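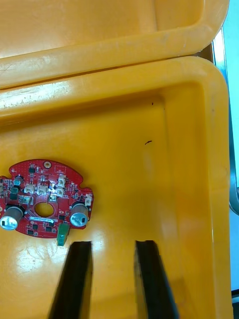

The job, when I visited, was to pick a circuit board out of a yellow plastic tray and put it somewhere else. A bored teenager could do it while texting. Vondix has been teaching a machine to do it since April.

The board is red and round, with a hole through the middle and a couple of fat silver capacitors standing up on it like grain silos. It has notches, tabs and small white connectors, all of them apparently placed by someone who disliked robots. Grab it by the wrong bit and you've bent something. Grab it by the right bit and the fingers may still be a hair too high, in which case they close with great dignity on nothing.

"People see the arm and want it to be fast," says Gerrit Coppens, who runs the trials at the firm's workshop in Kisonport. "I want it to be dull. Dull would be wonderful."

He has a spreadsheet that measures dullness. The week before I came, the arm was given 100 boards, one at a time, at whatever angle they happened to land. It managed 33 without a person stepping in. Coppens told me this with real pride, and after an hour at his elbow I began to share it. The earlier figures had been kept on a sticky note, he said, because they didn't justify a file.

Factories have had robots for decades, of course, and very good ones. A welding arm on a car line will hit the same spot all day, every day, provided the car turns up where it was promised. The trouble starts when things aren't where they were promised. A shop floor has trays and bins and parts that lie at odd angles. Plastic is glossy and throws the light back at the camera. A crumb of something on the bottom of a tray, which you or I would flick off with a thumbnail, can be a philosophical problem.

Your house is worse. It is nothing but odd angles. I asked Coppens the question everybody asks, about when one of these might unload my dishwasher, and he looked at me with the patience of a dentist.

"Is your dishwasher always loaded the same way?"

I have two children. I moved on.

Milagros Cabello has a less patient view. She spent years on the benches at Cadwaladr, the electronics repairer across the harbour, and now advises small manufacturers on what to automate, which mostly means talking them out of it. Her record is a client who wanted a robot to sort returned parts and settled for a second table.

"They ask me what it costs to buy," she says. "Ask what it costs to stand beside. If your best technician is babysitting the arm, you've bought a very expensive apprentice who never learns to make tea."

She isn't against the things. She reckons a machine that could empty a tray reliably, even slowly, even overnight with the lights off, would earn its keep in half the workshops she visits. Picking boards out of trays is hard on the wrists and harder on the spirit. She did it herself for 266 shifts, a number she knows because she crossed them off on the inside of a locker door.

Back at Vondix, the next target is a household one, after a fashion. A trial flat is being fitted out in Andolholm, with a kitchen bench, a laundry cupboard and a list of 103 chores in order of difficulty. Number one is putting a sponge in a sink. Folding a fitted sheet is last, and I pointed out to Coppens that no human of my acquaintance can do it either.

"We'll call that one a draw," he said, and went back to watching his boards.

Contact us | © 2020. All rights reserved. | Back to top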